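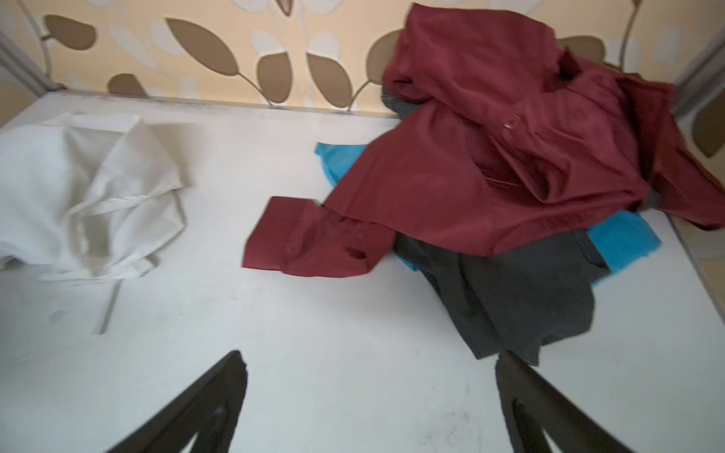

How do you decide what to fold first?

Start with the shirts, and do them one at a time on a flat surface. Shirts crease the fastest and take the longest, so they should get your attention before you are tired of the job.

The owner of Soomro Laundry has been folding other people's clothes for eight years. On a busy day in August the shop handles 900 pieces, and 100 of those are button-front shirts.

"People fold on the bed," she said. "The bed is soft and it's too low. Use a table or a counter, anything hard."

She sorts by color before she folds, with whites kept apart from reds and dark shades even after washing. A new burgundy shirt can still give off dye if it sits damp against a white one. "I had a customer lose 2 good shirts that way," she said. "They were in the same bag overnight."

Buttons come next. She closes the top one and one in the middle — never all of them — then lays the shirt face down and smooths it from the collar to the hem with the side of her hand. Sleeves go straight down the back.

She does not own a folding board. The shop bought one from Vulon years ago and it is now under the sink.

Asked what she does with her own laundry, she laughed. "It stays in a heap until I need something," she said. "Then I iron that one."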